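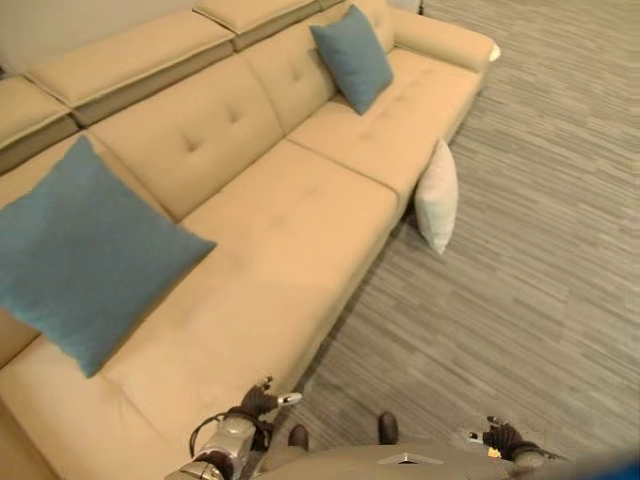

Lultero devant un canapé d'angle, un coussin blanc à ramasser sur la moquette.

Lultero - robot à deux bras pour le rangement de salons et d'espaces d'accueil
Fabricant : Romaniuk
Logiciel de commande : Soda
Disponibilité : sur commande, livraisons suspendues pour les appareils sans correctif

Lultero ramasse et repose les objets souples : coussins, plaids pliés, petits textiles. Il travaille sur moquette rase et sur sol dur. Chaque bras se termine par une main articulée. L'appareil est destiné aux halls d'hôtel, aux salles d'exposition et aux salons d'attente.

Caractéristiques
Autonomie : jusqu'à 40 minutes en manipulation continue
Force de serrage maximale par main : 40 N
Alimentation des mains : 24 V
Arrêt d'urgence : bouton dorsal et télécommande

Avis de sécurité : relâchement incomplet en prise bimanuelle
Un défaut a été constaté sur des appareils en service. Lors d'une prise à deux mains, si la main gauche perd le contact avec l'objet, la main droite peut rester serrée et le bras droit poursuivre sa trajectoire. L'ordre d'ouverture n'est alors pas pris en compte. L'arrêt d'urgence reste opérationnel, mais il fige la main en position fermée.

Le défaut n'apparaît pas en prise à une main. Il est plus fréquent avec les objets garnis qui se déforment sous la pression.
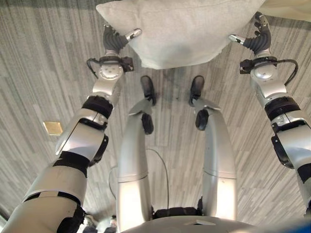

Prise à deux mains d'un coussin blanc au-dessus de la moquette.

Trois incidents nous ont été signalés. Dans deux cas, le tissu a été déchiré. Dans le troisième, une employée a voulu retirer le coussin elle-même et a eu deux doigts pincés - sans fracture. Il ne faut jamais tirer sur un objet tenu par le robot, même à l'arrêt.

Consignes en attendant le correctif
Désactiver la prise bimanuelle dans Soda, menu Mains, puis redémarrer l'appareil.
Garder la télécommande à portée pendant toute la session.
En cas de blocage, appuyer sur l'arrêt d'urgence, couper l'alimentation des mains et attendre l'extinction du voyant avant d'ouvrir les doigts avec la clé fournie.
Contrôler les câbles de poignet. Un câble pincé ou dénudé impose un retour en atelier.
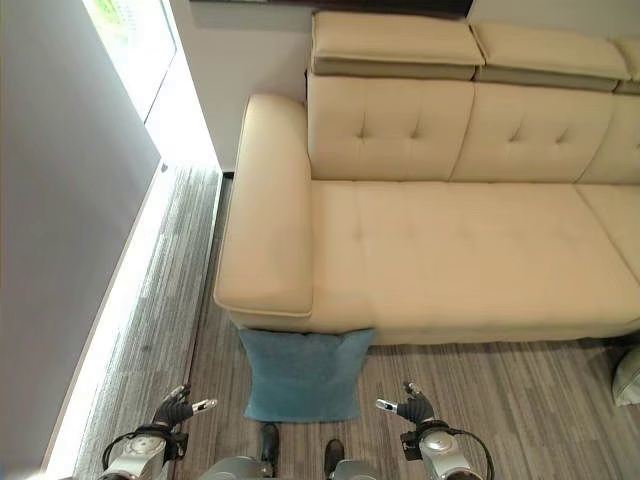
Indville, avril

Le correctif de Soda est en cours d'installation. Il compare en continu la pression des deux mains et commande l'ouverture des deux dès que l'écart dépasse le seuil. Mirjana Papadopoulos, au service technique, prend les rendez-vous du lundi au jeudi. L'intervention est gratuite, y compris hors garantie. Les appareils stockés doivent aussi être mis à jour avant leur remise en service.

Le carnet d'entretien doit porter le numéro de version et la signature du technicien. Pour les dommages matériels, adresser la demande à Nest Pumphrey avec le journal d'erreurs exporté depuis Soda.
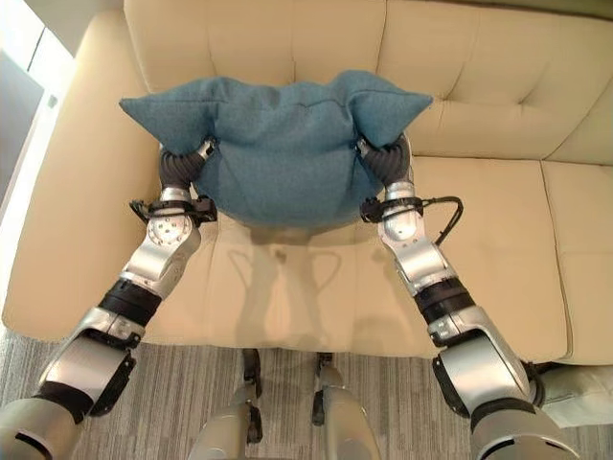
Peut-on continuer à utiliser le robot avant la mise à jour ?
L'utilisation à une main reste autorisée, avec la prise bimanuelle désactivée et un opérateur présent dans la pièce.

Pièces associées : clé d'ouverture des doigts, jeu de câbles de poignet, télécommande de rechange.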